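Home | News | Visits | Archive | Contact
Print this page | E-mail this page

A morning at Birketti

On 7th March we got to see the packing hall at Birketti, and I came home with nine pages of notes (my handwriting gave up on page four!). Giang Khổng met us at the door and took us straight to the sorting tables, where robot hands are taking over the small, fiddly pieces.

Until February those pieces were all picked by hand, 600 in a shift. Giang did it herself for years and says her thumbs still remember. Now she plans the runs, trying each new grip on the computer before it goes near a real table, and she clearly loves it.

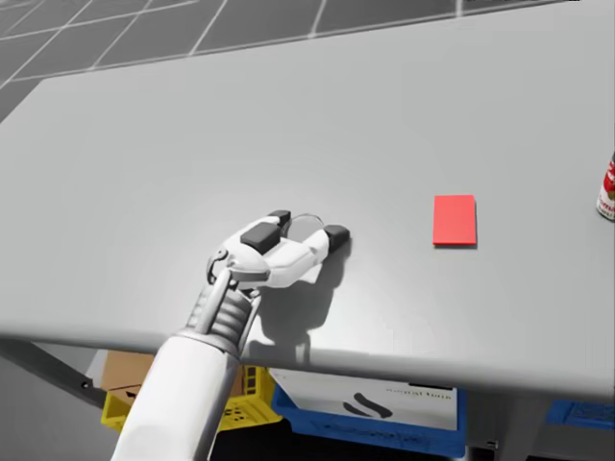

Vinh Trịnh was less sure at first. He worried he'd end up watching a machine all day, and for the first couple of weeks he pretty much did. Then he started changing the order the pieces came in, and the hand dropped fewer of them. He has his own desk for that now, with a very good chair.

Not everyone is won over. Tài Lưu misses the chatting across the table, and the break room is where most of it happens these days. I liked that he said so with his manager standing right there.

We finished with coffee and far too many questions from Hưng. Birketti is taking visitors again next month, so go if you can!

Print this page | E-mail this page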